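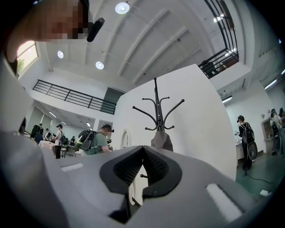
3.2 Recolha das demonstrações

As demonstrações foram recolhidas com a garra manual Mekasen, segurada pelo operador durante toda a tarefa. A câmara, fixa ao corpo da garra, regista as duas almofadas de contacto e o espaço em frente. Não foi usado nenhum braço robótico nesta fase — a trajetória do punho é reconstruída a partir do vídeo e dos sensores inerciais, segundo o procedimento de Degefa e Lill.

Cada operador executou 200 demonstrações, repartidas por 2 sessões. Vários operadores trabalharam ao mesmo tempo no mesmo edifício, cada um no seu posto. Depois de excluídas as sequências com perda de localização, ficaram 1551 demonstrações válidas.

Figura 2. Vista da câmara da garra no espaço de recolha. Em primeiro plano, as almofadas em V; atrás, um bengaleiro metálico preto e outras pessoas com mochila.

A localização falhou sobretudo junto a paredes brancas extensas, onde há poucos pontos característicos. Nesses casos o operador repetia o percurso de mapeamento antes de retomar a tarefa. A abertura da garra foi estimada em cada instante pela distância entre as almofadas e normalizada entre zero e um. As sequências foram anotadas por Lilibeth Tan e revistas por Cempaka Nugroho; as divergências ficaram resolvidas antes do treino da política Velcombe (secção 3.3).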